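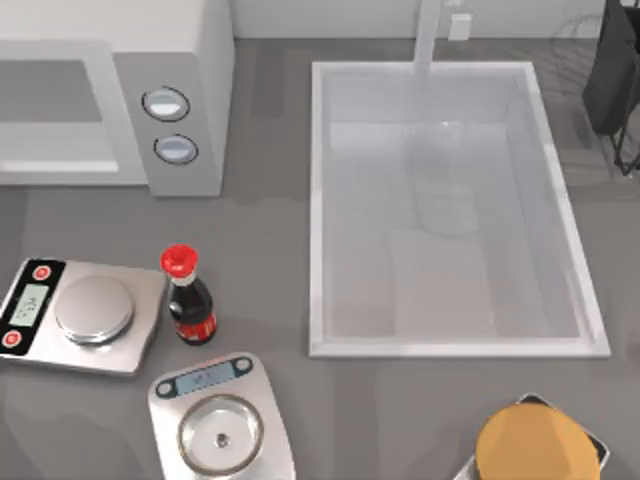 Clearing Off the Kitchen Counter (and Keeping It Clear!)

January is my favorite month for this. The cookie tins are gone, the big roasting pan is back in the basement, and you can finally see what has been living on your counter since last spring. Put on some music, pour a coffee and give it one afternoon. You'll love walking in the next morning!

Take everything off first

Yes, everything, down to the little dish where the rubber bands go. Put it all on the dining table. Wipe the bare counter with warm water and a drop of dish soap, then go over it with a dry towel. Plain soap is fine on just about any surface, but keep vinegar away from marble and other natural stone, where it can leave dull spots.

Now put back only what you used in the last week. I mean really used! My stand mixer failed that test and it hurt a little, but it sits on a low pantry shelf now and I still bake every Sunday.

Give each job its own spot

Coffee things near the sink, so you aren't carrying a full pot across the room. Knives and cutting board next to the stove. Toaster by the bread (and pull it out from under the cabinet before you use it, please). Once I had a real coffee corner, I stopped leaving spoons all over the place.

My neighbor Ultan Horgan puts his oils and salt on a small tray, and I copied him right away. You lift one tray, wipe, and set it back down. A baking sheet that has warped a bit too much for cookies works great for this.

Watch the cords

Unplug small appliances before you clean them or move them. Wind up any extra cord and hold it with a bread bag tie, and don't let it hang over the front edge where a kid or a cat can grab it. If a plug feels hot or a cord is cracked, stop using that appliance until it's been looked at.

The microwave

Such an easy one, and so satisfying! Put a cup of water in a microwave-safe bowl with half a lemon, squeezed and dropped in, and stand a wooden spoon in the bowl so the water doesn't boil up suddenly. Heat it for 3 minutes and leave the door shut for another five. Take the bowl out with oven mitts. The splatters should come away with a soft cloth, and if any are stubborn, dab on a paste of baking soda and water and give it a few minutes before you wipe again.

Do the ceiling of the oven too, where the soup goes. Wash the turntable in the sink like any other plate, and let it cool first if you've just been cooking.

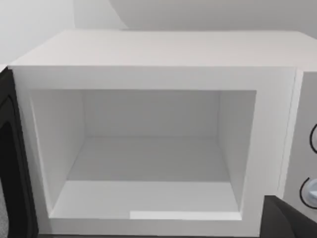
Door open, nothing inside: the best time to wipe down the walls.

Leave the door open for a little while afterward so the inside can air out. The top of the microwave gets greasy faster than you'd think, especially near a stove, and a soapy cloth takes care of it. Check your manual before you store anything up there, as some models have vents that need to stay clear.

The nightly wipe

I set a timer for 9 minutes after dinner. Dishes in, crumbs swept into my hand, cloth over the counter, mail moved to the desk. Some nights I'm done early and I get to sit down with a cookie!

Hang the cloth up to dry when you finish, and toss it in the wash every couple of days. Sponges get smelly fast, so I gave up on them and switched to a stack of cut-up old T-shirts. The gray ones hide coffee stains best.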